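Finishing bench, notebook 2
4 Aug 2019
Job 2224, round tops for Jadoon: water marks, sheen, recoat window

Carried over from the last entry: the white marks on the Jadoon sample came back after the second coat of Skimstead. They are fainter than before and the edges are less sharp, but they sit in the same places. Wiping with mineral spirits makes them disappear until the solvent flashes off, after which they return unchanged. I take that to mean the fault is in the film or directly under it, and that the wood itself is not stained. Water that has reached the wood generally leaves a gray or dark mark, and none of these are dark.

Possible causes, in the order I intend to rule them out:

1. The first coat was not cured when the water test was run. The can says a day before light use and a week before liquids. We gave it four days.
2. Too much oil left on the surface. Hardwax oils of this type are meant to be wiped back until the rag drags. The marks are worse toward the rim, where I know I was slower getting back to it.
3. The wood was too smooth to take enough oil. Final sanding on this sample was finer than the Skimstead sheet calls for.
4. Something in the water. We used tap water. Hard water leaves its own residue, but residue would wipe off, and this does not.

I do not think it is the fourth. Noted so that it is not raised again.

Test boards

Six boards from the same offcut, cut in sequence so the grain is as close to matching as we can get. Planed on the same pass, then sanded by hand with the block, same paper, same direction. Three stop at the grit on the sheet. Three go one grit past it. All vacuumed and wiped with a dry cloth. No tack rag, as the last batch of tack rags left something behind that beaded the oil.

Finish on boards A, B, D and E is Skimstead satin from the newer can. Finish on C and F is Plandine matte, which we have used on shelves but never on anything that will have cups put on it. The Plandine is thinner out of the can and needs stirring right to the bottom. The flatting agent settles into a layer that feels like wet clay on the stick, and if it is left there the first boards come out glossy and the last ones chalky. I stirred until the stick came up clean and then kept going for a while.

Application: white pad, thin, worked across the grain and then with it. Wiped back after 30 minutes on A, C, D and F. On B and E I waited until the surface had started to grab, which is the mistake I believe I made on the sample. The difference was visible right away. B and E needed hard rubbing, and there was a slight haze where the rag had pulled.

Temperature in the finishing room was steady all day. Humidity was high in the morning and came down after lunch once the dehumidifier had been emptied. The Reria hygrometer on the shelf and the one by the door still disagree. The shelf unit reads higher. I trust the door unit more, for the reason that it agreed with the salt jar when we checked both in December. The shelf unit should be marked or thrown out. I have put tape on it for now.

Rags: laid flat on the rail outside, single layer. Please do not put them in the bin under the bench, even damp. Oil rags heat up as they cure, and a loose pile in a closed bin is the worst arrangement for it. There were two in there this morning that were not mine. Once they are stiff they can go in the metal can with the lid.

Sheen

Measured by eye against the reference tiles, since the meter is still out for calibration. Procedure for anyone repeating it: put the tile flat beside the board, stand so the window reflects off both, and compare how sharp the edge of the window bar is. Do this at the same time of day. The overhead tubes are useless for it because they give a broken streak along the grain that reads as gloss even on the matte boards.

A and D are slightly above the satin tile. B and E are patchy, from satin up to something close to semigloss where oil was left. C and F are even, and a little below the matte tile. One grit finer in sanding made less difference to sheen than I expected. It made a clear difference to color. D and E are paler than A and B, consistent with the finer surface taking less oil. That supports item 3, but only weakly, as color and water resistance are different questions.

Some notes on curved rims, as they are the part of this job most likely to go wrong. On a round top the edge passes through long grain, diagonal grain and end grain and back again. The end grain drinks oil and goes dark. The usual answer is to sand the end grain finer than the face, which closes it somewhat. On the sample I did this by feel, and the change in tone is gradual enough to pass. For the real tops I want it written down, so: face to the sheet grit, rim one grit past on the long-grain sides, two past on the end grain, blended by hand in between. The power sander is not to be used on the rim at all, as it rounds the arris unevenly and the flat spots show up as soon as the light comes in low.

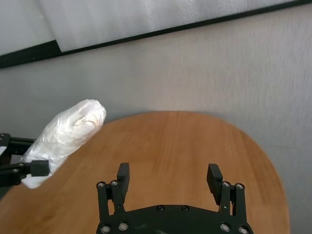
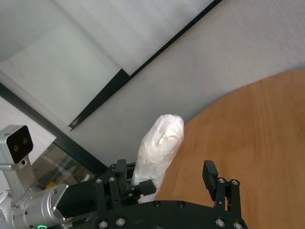

First one: orange-brown top, curved far edge, pale gray wall behind. Second one: the white wrapped piece, close.

Anoma Wanigasekara read through the above and does not agree with the order of the list. Her view is that cure time accounts for nearly all of it and that the sanding is a distraction. She has seen the same white marks on Skimstead panels sanded exactly to the sheet, when water was put on inside the first week, and on those panels they faded without treatment by the end of the month. She would leave the sample alone, in moving air, and look again before stripping anything. She also points out that a second coat over an uncured first one slows both, so the present state of the sample may say very little about the finish when it is used correctly.

I accept the last point. The sample is now on the rack by the fan and will not be recoated. I would still keep the sanding comparison going, as the boards are already made and it costs only shelf space.

On the recoat window, the Skimstead sheet gives a minimum but no maximum. We have been treating overnight as normal and anything beyond three days as needing a scuff with a gray pad. There is no evidence behind the three days. It is what was written on the wall when the finishing room was moved, and we copied it across. If there is room on the offcut I will make two extra boards and recoat one at three days and one at six, with no scuff, then do the tape test on both. If neither lifts, the note on the wall comes down.

Water test, revised

Boards to cure flat, face up, not touching, for the full week. Then a measured drop from the pipette at the same position on each board, covered with a watch glass so it does not just evaporate. Check at one hour, four hours and overnight, using a fresh position each time. Lift the water with blotting paper, without wiping. Record what is visible immediately and again a day later, as white marks can fade by themselves and we were not consistent about that the first time.

A second set of positions gets coffee from the machine, let down to room temperature. Hot cups are a separate test. For those I want an actual mug with a foot ring, filled from the kettle, since the trapped steam under the ring does more damage than the heat does. Same mug for all boards.

Repair trial on the sample, if the marks have not gone by the time the boards are ready: smallest area first, near the rim on the worst side. Rub with a little fresh oil on a white pad, wipe dry, leave overnight. If that fails, 2000 grit used wet with oil, light pressure, with the grain. The risk is a polished patch in a satin field, which would be worse than the mark. I would not go coarser than that without stripping the whole face.

Stock and housekeeping

The older can of Skimstead has a skin on it. Strained a small amount through a paint filter and it looks usable, but I have marked it for jigs only. The newer can is a little over half full after today. Marbles in the can to bring the level up, lid tapped down all the way around.

Plandine: enough for boards, not enough for a full top. Do not order until the water test is read.

White pads are low. The beige ones are not a substitute, they shed.

Jadoon have asked whether the tops can be matte. I have told them we will answer after the test. If C and F hold up against coffee I have no objection to matte. My concern is burnishing, where sleeves and wiping bring up a shine in the places people sit, and a matte finish shows that sooner than satin does. To check: dry cloth under the weighted block, one half of board F, the other half masked. Stroke count to be kept the same as in the shelf trial, which is written inside the back cover of the previous notebook.

Boards A to F are on the second shelf, labeled on the back in pencil. Please leave them flat.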